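18 février 2023, atelier

Retour au rangement ce matin, avec un bon café et la liste que Zuzana m'avait laissée (merci à elle, je la perds toujours !). L'étagère jaune me plaît de plus en plus : les barquettes noires en haut, les petites pièces en dessous, et on retrouve enfin ses affaires sans tout soulever.

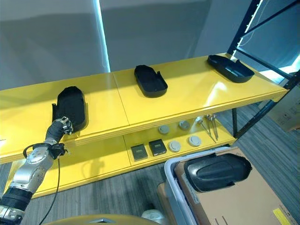
Pour la commande Grinen, il faudra quand même prévoir 300 pièces, et je ne vois pas encore où les mettre. Wissam propose de dégager le placard du fond, ce qui me va très bien, à condition qu'on trie d'abord les vieux cartons Kasprzak. Lui demander aussi la clé.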